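The Tuesday the arm wouldn't let go
By Afaf Harb
July

There's a kettle going at Pavska before anyone will talk to me about the fault, and I get a biscuit as well, so I'm in no hurry. Qaisi runs the tabletop rig at the Beltcombe workshop, where a robot arm practises with toy food and kitchen bits, and she'd rather start at the beginning.

"It was a lovely morning, it had been behaving beautifully," she says. "Then it picked up the sauce bottle, swung over the plate, and the software told us the hand was open. Well, you could see it wasn't! It was hanging on for dear life." 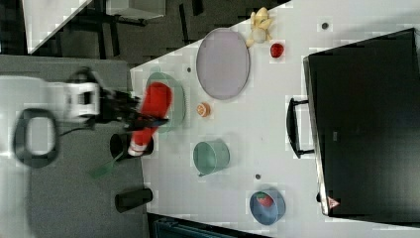 The arm with the red bottle over the green plate, at the Beltcombe bench.

What worried her was what the arm did next. Believing it had let go, it set off for its following job with the bottle still in its fingers, at 80 per cent of full speed, and Qaisi had her hand out to straighten a plate. She got it back in time (she's quick, she played a lot of netball) and hit the stop.

"Nobody was hurt and nothing was broken, but I had to go and sit down for a bit, I don't mind telling you."

The wrist camera had the bottle in view, red fuzz, white label and all, but the program, Velari, never consulted it on a release. It took the motor's word.

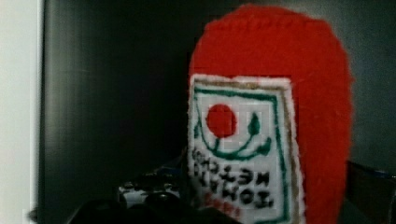 What they changed

The culprit was a finger sensor that had drifted, and it took them 12 days to catch it in the act again. "We'd swapped the cable, we'd swapped the board, I was ready to swap careers," Qaisi says, topping up my cup. The sensor has been replaced, and Velari now checks the camera before it will call anything released.
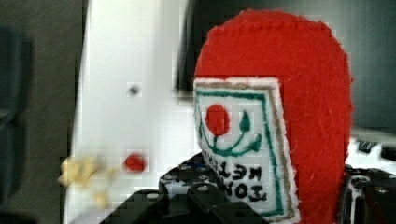

She's fussier about people, too. Hands stay off the table unless the arm is stopped, and speed is held down until a run has gone 90 minutes clean. "It's slower, and the younger ones grumble, but they've all still got their fingers, so they can grumble as much as they like."

Contact the newsletter desk | © Pavska | Back to top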